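4.2 Does a second bin help? Sorting mixed small goods for resale
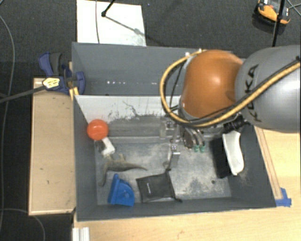
Figure 7. Sorting station with two grey bins placed one behind the other beside a pale wooden tabletop. A red-orange ball, a white angular object and a lizard-shaped toy lie towards the left of the front bin.

The two-bin layout has been recommended to charity shops and toy libraries for years, mostly on the strength of one practice guide (Hoani and Vasiliu) that reports no comparison with anything else. Its claim is that mixed donations are handled faster, and with fewer items put back in the wrong place, when the unsorted goods sit in one bin and the accepted goods go into an identical bin directly behind it. We were not persuaded, and set out to check whether the colour, shape and position of the bins matter as much as the guide supposes.

Our materials were donated toys and household oddments supplied by the Prirklow reuse centre, divided into 12 lots. We kept the awkward things in. Earlier work by Kalogeropoulos used blocks and balls only, and it is hard to see what a shop manager could learn from that. A ball will settle in a corner and stay out of the way. An object with a long tail or thin limbs (the lizard in Figure 7 is typical of this class) has no obvious top or bottom, hooks under its neighbours and takes up far more floor than its bulk would suggest. Whether such an item belongs with animals, figures or "other" was also a source of argument among our coders, and we doubt that earlier authors were spared the same argument. They simply do not report it.

Each lot was sorted under the two-bin layout and again under a plain layout, in which goods were tipped straight onto the table. The order was alternated. Sorting was scored against a list agreed beforehand by Ekpo and Tănase, with a ceiling of 100 points per lot. A layout was to be called better only if it led by 12 points or more, a threshold we fixed on 8th May, before any lot had been scored.

No lot reached that threshold in either direction. The two-bin layout did look tidier, and several sorters at the Hondden site told us they preferred it — a preference we do not dismiss, though it is not the same as a gain in accuracy. The high walls of a bin keep round items from rolling onto the floor. They also hide flat and dark ones. Grey-brown objects against grey plastic were missed more often than bright ones, and we suspect that a good part of the advantage claimed in the guide comes from test sets heavy in red, orange and yellow.

Three cautions apply to our own result. The bins were large for the lots we used, so crowding was never really tested; a centre that takes in 200 items at a time may find otherwise. The sorters at Hondden had used bins before and those at Plakeck had not. Finally, "white plastic, other" became a dumping ground for anything angular that a sorter could not name, and our category list is partly to blame.

We would therefore advise against buying a second bin on the present evidence. A centre that already owns two should feel free to go on using them. The larger question, raised by Crăciun and left open there, is whether pale bins would reduce the misses among darker items, and we take that up in Section 4.3.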